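We use cookies to remember your login and to keep the board running. By carrying on you agree to this. Manage preferences

Ticket 418: Far arm drifts off its square after a rest
Board: Flerkcombe Shared Workshop, Build Help
Status: Open, waiting on a part
Project: Pirkum (two-arm sorting table)

Opening post

Hello all, and sorry in advance for the length of this, I do go on a bit when I've been stuck on something for a fortnight. I'm building a two-arm sorting table in the back bay of the workshop, and for those who haven't wandered past it yet, the idea is that the near arm picks things up and puts them on a square, and the far arm takes them from the square and drops them into a wooden box. Pirkum is the name of the whole lot, arms and table and code together. It has been a lovely project and I've had more help from people in here than I can repay in biscuits.

The trouble is with the far arm. When I first switch on and teach it a square, it goes back to that square beautifully, as many times as I like. If I then leave it holding still while I have a cup of tea, and send it to the same square afterwards, it comes down off to one side. It isn't by much, but it's enough that the gripper closes on the edge of a block and flicks it across the paper. The near arm, on the same program and with the same rest, doesn't do it at all.

What I'm running: both arms are on the Prundia controller software, one pendant each, and my own little script (called Won, because I started it on the day I finally won an argument with the network switch) sends the moves.

What I've tried so far

1. Re-taught every square on the far arm from scratch. Fine until the rest, then off again, and always to the same side.

2. Swapped the two programs over, so that the far arm ran the near arm's moves, shifted to suit. The fault stayed with the far arm, so I've stopped blaming Won, and have apologised to it.

3. Checked the base plate. All the bolts were tight. I took them out anyway, cleaned underneath and put them back, going corner to corner a bit at a time. No change at all, and a sore back.

4. Turned the speed down to 34 per cent. It arrived at the wrong place more gently.

5. Took the payload setting off the default and put in the proper weight of the gripper, which I'd never done on this arm and really ought to have. That helped! The first move after a rest is now much nearer, though still not right.

Update, Saturday, late morning

Thank you for all the suggestions. Several of you asked whether the grid could be creeping and not the arm, and it's a fair question, as paper does shift about when the heating comes on. I put pencil ticks on the tape and on the table edge beside it, and they still lined up after lunch. I'd have been quite pleased to find it was the paper, to be truthful, as paper is cheap.

Someone else asked about cable drag. I had the gripper lead tied in rather snugly near the wrist, so I undid it and gave it a more generous loop. I then ran the far arm back and forth for 51 trips without a rest and every one of them was good. Then a rest, then a bad one. So the lead is happier now but it wasn't the cause.

Update, same day, about teatime

Now this is more interesting. I had the far pendant on the joint readout during the rest instead of wandering off, and the wrist joint number moves. It is a very slow crawl, and the software seems to accept the new number as where it ought to be, so the next move starts from a slightly wrong idea of itself. The other joints sit still. I did the same on the near arm and nothing crawled there.

So my guess is the brake on that one joint, or whatever tells the controller that the brake is on. I looked back through the log, which keeps the last 2,000 lines, and there is a brake warning each time, tucked in among the chatter about the gripper connecting. I had been scrolling straight past it. If you have the same software, do have a look at your own log with the filter set to warnings only – it's under the second menu and easy to miss.

Workaround for now

Won sends the far arm to its home position after any pause and re-reads the joints before it does anything else. With that in place I've had a good evening's sorting out of it, with one flicked block that I think was my own fault for taping a square crooked. It does make the whole thing slower and I don't want to leave it like that, but it means the table can still be used.

Still to do

Fit the replacement brake lead when it comes, some time in August by the look of it. Repeat the rest test on both arms with the payload set properly. Write up the log filter business on the Pirkum page so the next person doesn't lose a fortnight to it.
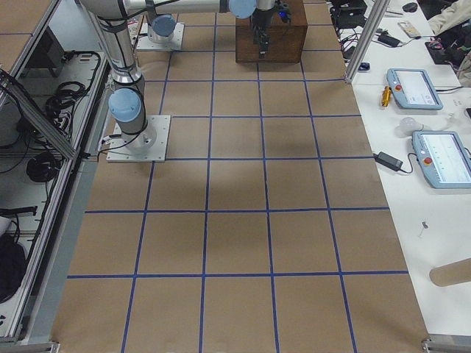
I'll keep the ticket open until the lead is in and I've done the rest test again. If anybody has changed a brake lead on one of these wrists before, I'd be very glad of a word about how far the cover needs to come off, as the manual shows it from the one angle that doesn't help. I'm usually in on a Saturday from ten, and the kettle is generally on.

Contact the board | Flerkcombe Shared Workshop | Back to top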